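# Where Does the Color in Your Clothes Come From?

Look at the shirt you are wearing. It might be red, or blue, or striped.

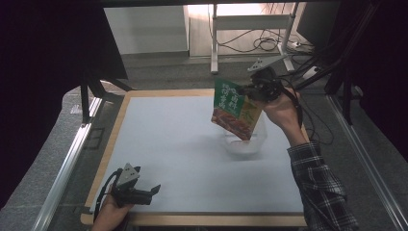 Most shirts do not start out that color. Cotton grows as an off-white fluff. Wool is the color of the sheep it came from, usually cream, brown or gray. The color is added later, and the stuff that adds it is called dye.

## Dye and paint are different

Paint sits on top of things. If you paint a fence, you can scrape the paint off and find the plain wood underneath.

Dye goes inside. Cloth is made of threads, and threads are made of very thin hairs called fibers. Dye is mixed with water, and the water carries it into the fibers. Some of the dye stays there when the water is rinsed away. This is why you can't scratch the blue off a blue sweater.

## Old colors

For thousands of years, people got their dyes from nature.

- **Yellow** came from a plant called weld, and also from onion skins.
- **Red** came from the roots of a plant called madder. Another red came from tiny insects that live on cactus plants.
- **Blue** came from the leaves of indigo and woad.
- **Purple** came from sea snails. It took thousands of snails to color one robe, so in some places only very rich people wore it.

Green was tricky. There are green leaves everywhere, but most of them make a dull yellow or tan dye. To get a good green, dyers often colored the cloth yellow first and then dipped it in blue.

## The strange thing about indigo

Indigo does not dissolve in plain water. Dyers have to change it first, in a big tub called a vat. The liquid in the vat looks yellow-green. When the cloth is lifted out, it looks yellow-green too. Then air touches it, and over the next few minutes it turns blue.

One dip makes a pale blue. For a dark blue you dip the cloth again and again, letting it meet the air each time. Liviu Iordache runs a small dye workshop called Rondari, in Galtport, and he gives his darkest scarves 9 dips. Last June the workshop dyed 884 scarves, and 58 of them were that darkest blue.

"People ask if my hands are blue," he says. "I wear gloves. My elbows are blue."

## Helping the color stay

Many plant dyes wash out if you use them alone. Dyers fix this with a mordant (say it like this: MOR-dunt). A mordant is a kind of helper that sticks to the fiber and also sticks to the dye. Alum, a white powder, is one of the most common.

The mordant can change the color as well. Wool dyed with onion skins and alum comes out gold or orange. Add a little iron and it goes a dark greenish brown.

## New colors

In 1856 an 18-year-old student in London was trying to make a medicine. He got a dark sludge, and when he cleaned it up he found it could turn silk purple. It was one of the first dyes made by chemistry, and soon there were many more. Today most clothes are colored with dyes made in factories. They are cheaper, and the color can be matched closely from one batch to the next.

## Why do jeans fade?

Jeans are dyed with indigo, but the blue does not go all the way to the middle of the thread -- it stays near the outside, and the inside is still white. When you kneel and climb and sit down, the outside wears away and the white starts to show. Knees and pocket edges usually go first.

## Words to know

**Dye:** something that colors cloth by going into its fibers.

**Fiber:** a very thin hair that thread is made from.

**Mordant:** a helper that holds dye to the fiber.

**Vat:** a large tub used for dyeing.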